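Home People The woman who teaches grandparents to sing again

The woman who teaches grandparents to sing again

Manuela Galli grew up over a bakery in a small town near Bergamo, in the north of Italy, and has lived in Grilbridge for 21 years. She came for a job as a choir accompanist that was supposed to last one season. What kept her there, apart from a husband and a very stubborn vegetable patch, is a singing class for older people who were told at some point in their lives that they couldn't sing.

The class is called Vosari. It meets in the mornings in the long room at the back of the old Hendriks music store, and when I arrive at ten the coffee is already made and somebody is humming in the coatroom.

"It doesn't mean anything, Vosari," she tells me, laughing, before I have even sat down. "People think it's Italian and they are too polite to ask. My daughter made it up when she was four, it was her word for the noise the pipes made. I needed a name for the form and that was the one in my head."

She talks quickly, with her hands, and she stops often to ask whether I'm warm enough or whether I would like another cookie (I would). The idea for the class came from her mother-in-law, who had a stroke in her late seventies and for some months could hardly get a sentence out. One evening the family put on a record of old dance songs, and she sang along to the chorus with most of the words in place.

"I had read about it, that this can happen, that singing can stay when the talking goes," says Galli. "But to read it and to be in the kitchen when it happens, that's very different. I went out to the garden and cried a bit and then I came back in and we played the whole record again."

She is careful to say that she isn't a therapist and that the class doesn't treat anyone. She took a two-year training course in voice work and breathing, and she still meets every month with a speech therapist, Haiyan Qin, who looks over her exercises and tells her when one of them is a bad idea. "Haiyan has thrown out many of my favorites," she says. "There was one with straws and a bowl of water that I loved very much. Gone!"

The first group had seven people in it, and three of those were related to her by marriage. They sat in a circle and breathed, mostly. Galli had planned out a whole hour of songs, and they got through half of one. One man, Arvid Fjeld, a retired ferry mechanic, told her at the door that he had enjoyed himself but wouldn't be opening his mouth, thank you, as a schoolteacher had once asked him to stand at the back and mime.

"So I said, fine, come and mime," she remembers. "And he came and mimed for 13 weeks. He was very good at it! He learned every word. Then one morning I heard a low note from that side of the room, a lovely low note, and I did not turn my head. I was so afraid I would scare it away."

Fjeld, who is now eighty-two and has come in early to set out the chairs, tells it a little differently. "I had a cold that winter," he says. "I was clearing my throat, and it went on longer than I meant it to." He has sung bass ever since, and has opinions on the altos.

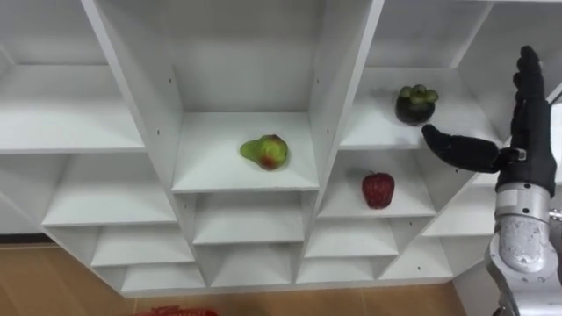 A normal class begins with the feet. Everyone takes off their shoes if they can manage it, and Galli walks them through ten minutes of standing, swaying and letting the shoulders go. After that comes the breathing, first silent, then on a hiss, then on a hum. The songs only come in the second half, and they are chosen by the group, so that a lullaby in Slovak might be followed by something from a car commercial.

The lullaby belongs to Kamil Ďurica, who joined after his wife died and who, by his own account, had hardly spoken to anyone for most of a year. He taught the others the words one syllable at a time. "They pronounce it terribly," he says, and smiles all over his face. "My grandmother would not know which country she was in. But when they all sing it together, I sleep well that night. I don't know why, and I don't ask."

I ask Galli whether she ever gets tired of it, and she thinks about that for longer than I expected. She does, she says. There was a winter when the heating failed, the rent went up and two of her singers died within a month of each other, and she wrote a letter closing the class. Her friend Peiyu Zhong, who plays the piano for them, put the letter in her music bag and said she would mail it when she had time. "She still has it," says Galli. "I asked for it back once and she told me she was still looking for a stamp."

More than 100 people have passed through the class since then. In April a second one is due to start in Drasham, across the river, with Zhong leading it, and Galli is as nervous as if it were her own first day. She has been making up folders for the new singers at her kitchen table, with the words in very large print.

By now the room has filled up behind us. Shoes are coming off, somebody has lost a hearing aid and found it again in a cardigan pocket, and Fjeld is looking at the clock and then at me.

"You're staying, of course," says Galli, getting up and taking my cup. I start to explain that I really can't sing, and the whole front row begins to laugh.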